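Xolalpa two-arm bench cell
Buying and planning notes from Valutero

The Xolalpa cell is a tabletop frame with one or two light arms, supplied for handling trials and teaching. Most buyers start with drawer and box tasks, as they need little tooling and show up reach problems early.

Each arm bolts to its own square plate. Decide on the plate positions before ordering cables, and leave space for a side table. Pendants, power supplies and leads take up more of it than people expect. 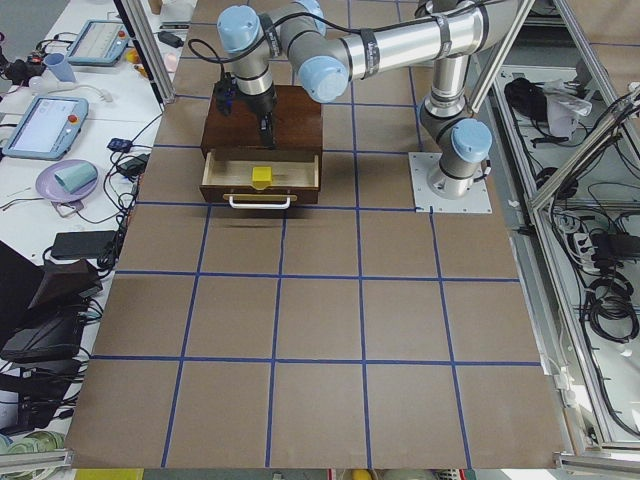
Gripper at the box, drawer open, block inside. Kraft paper and tape grid on the table.

What to budget for

Arms and grippers are quoted separately. Allow 3000 euros on top of the quote for frame, plates, power and cabling. Paper and tape are bought locally and should go under consumables. The order code for the pair of grippers with leads is 2204. A single gripper can be ordered, but the second lead then has to be added later at full price.

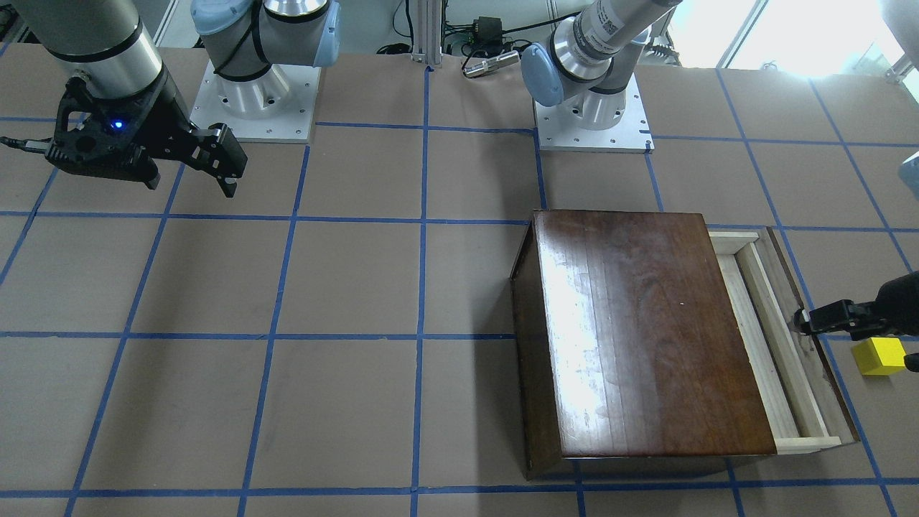
Lead time is longest on the grippers, so order those first. The frame arrives flat and takes two people a morning to put up. Installation by our own fitters costs 500 euros a day plus travel. Ingvar Lykkegaard handles bookings and will ask for a floor plan showing doors, windows and sockets. If you use overhead cameras, mark the windows clearly. Glossy objects near daylight may need a blind, which we do not supply. 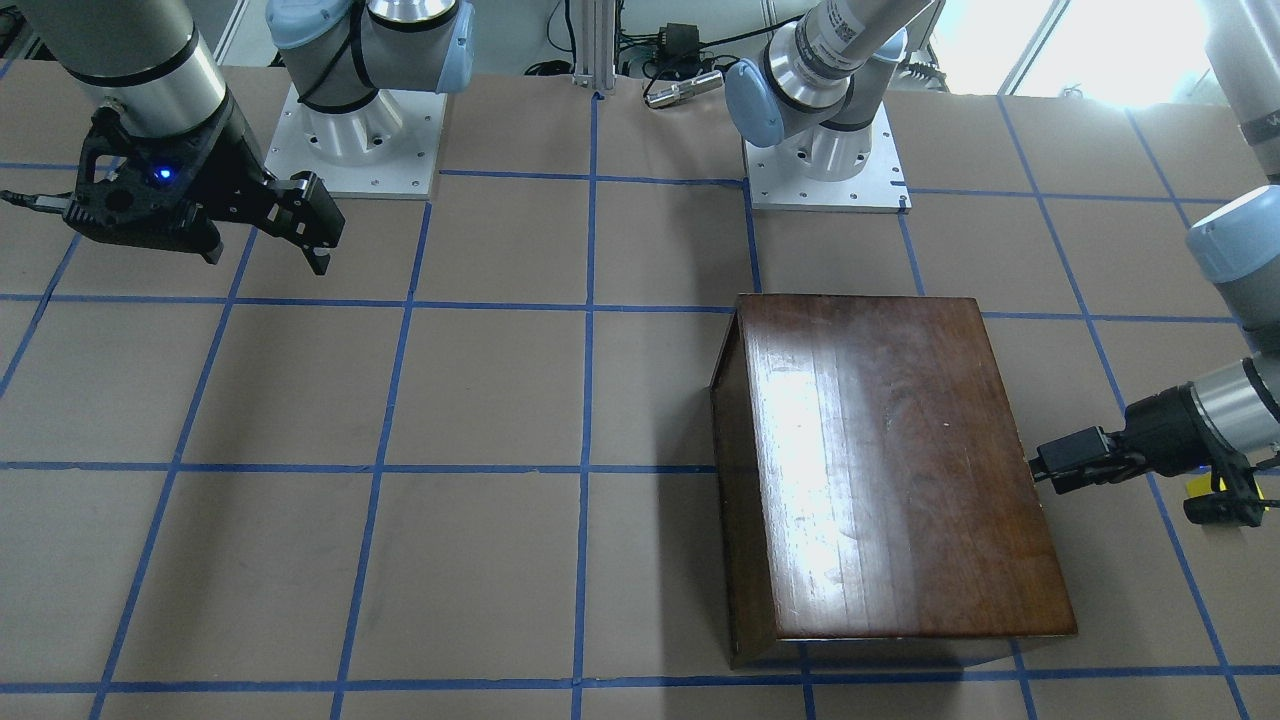

Two arms on separate plates, with the box over the tape lines and beside the left arm's gripper.

Spares

Fingertips, leads and plate bolts are kept in stock. Joint caps are made to order. Send spares requests to Nayeli Pacheco with the cell's serial number. Quotes are valid until the end of June.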